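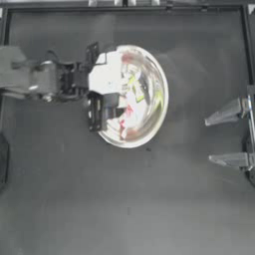 Olesia Vasylenko respondió: para la cocina todavía no lo veo. Coger un bol metálico vale, pero vaciar un lavavajillas entero es otra cosa.

tornillo_flojo
Depende del plazo. En Weltar calculan 5 años para tener algo que recoja la mesa. Yo diría 10.

Pasichnyk
No estoy de acuerdo. En el taller llevamos desde diciembre con una celda que clasifica piezas – dos turnos, pocas paradas. Lo pequeño y blando es lo difícil, por ejemplo un caramelo envuelto.
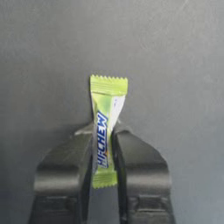
mrluz replicó que con coger no basta: hay que dejarlo en su sitio y seguir con el siguiente.

Pasichnyk
Eso también lo hace una persona mal a las 6 de la mañana.

tornillo_flojo
Ya, pero la persona además friega.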